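Ticket: Parish directory sync drops clergy appointments
Product: Graltow Registry
Site: Diocese of Karnham, chancery office
Opened: September 11, 2025
Priority: Normal
Status: Pending customer check

Problem as reported
Nightly import from the Alon export finishes without errors, but priests moved to a new parish still show the old assignment on the public directory. Deacons are not affected. The export holds 2,853 records. The import log shows 817 skipped.

Step 1
Reran the import by hand with logging on. Same count skipped. All skipped rows have an end date on the old assignment and no end date on the new one.

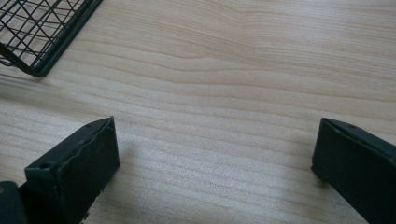
Wood tabletop, corner of a black wire basket.

Step 2
Checked field mapping. "Parochial administrator" and "Pastor" share one role code in the export. The importer reads the second row as a duplicate of the first and drops it. Deacon assignments use a separate code.

Step 3
Added the parish ID to the match key on the test copy. Cleared the cache and reimported. Zero skipped. Spot check of the Zakharchenko deanery matched the printed appointments list.

Step 4
First run on the live copy timed out. Batch size was set to 2,000. Lowered to 600 and the run completed. Old assignments now close on the effective date in the decree, not the date of entry.

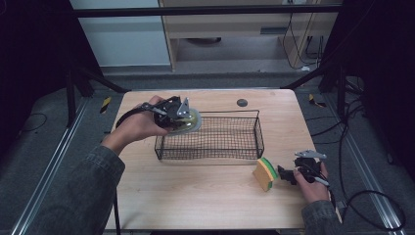

Chancery office replied that the directory looks right for pastors, but two retired priests are now listed as active at their last parish. Both have a retirement date and no closing date on the assignment.

Step 5
Confirmed. Retirement date is stored on the person record and the importer does not read it. Added a rule to close any open assignment on that date. Waiting on tonight's import before this goes to resolved.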